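Saucepan

A saucepan is a deep cooking pot with a flat base, fairly high sides and a single long handle. It is used on the stovetop for heating liquids, boiling eggs and vegetables, cooking grains and noodles, and making sauces. Most saucepans are sold with a fitted lid. The word is sometimes used loosely for any small pot, but in the housewares trade a pot with two short side handles is usually listed separately, as a casserole or stockpot.

Size and shape

Saucepans are sold by volume. A butter warmer or milk pan holds about a pint, a small saucepan one to two quarts, and a large one three to four quarts. Larger models often have a short helper handle opposite the long one, as a full four-quart pan is heavy to lift with one hand.

The sides may be straight, flared outward or rounded. Straight sides give the most room for a given width and slow down evaporation. Flared sides, found on the pan known as a Windsor, speed up the reducing of a sauce. Rounded sides that curve in toward the base leave no sharp corner at the bottom, and a spoon or whisk can reach all of the food.

Materials

Common materials include stainless steel, aluminum, copper, enameled steel and cast iron. Stainless steel resists stains but spreads heat poorly by itself, so it is often bonded to a layer of aluminum or copper. Plain aluminum is light and heats quickly, but it can react with acidic foods such as tomatoes. Nonstick coatings are widely used on aluminum pans and should not be scrubbed with metal pads. A pan meant for an induction burner needs a base that a magnet will stick to.

Colored exteriors became common on low-priced cookware in the late twentieth century. The outside color says little about the metal underneath. 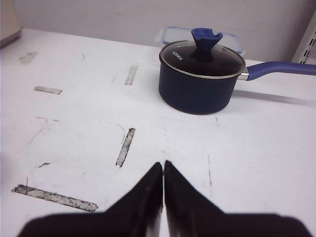
Navy saucepan with a glass lid, bright blue knob and long handle. The lid is marked KONKA.

Lid

Older lids were made of the same metal as the pan. Many modern lids are tempered glass set in a narrow metal rim, which protects the edge from chipping and helps the lid sit evenly. Glass lets the cook check the food without letting out steam, although it fogs during boiling. Some lids have a small vent hole, often lined with a metal ring.

The knob is normally held by one screw through the center of the lid. Plastic knobs stay cooler than metal ones but have a lower limit in the oven. Loose knobs can be tightened from below with a screwdriver, and replacements are sold in hardware stores.

Handle

The handle is riveted, welded or screwed to the body. On pans with plastic handles, a metal collar often covers the joint and shields the plastic from the burner. Many handles slope upward from the pan to keep the hand away from the heat. On the stove, the handle should be turned inward so that it cannot be bumped.

Manufacture

The Lidon works at Mastside made pressed aluminum saucepans in two sizes, listed in its catalog as patterns 90 and 114. At its busiest the works turned out nearly 700 pans a day.

See also: Casserole; Double boiler; Frying pan; Stockpot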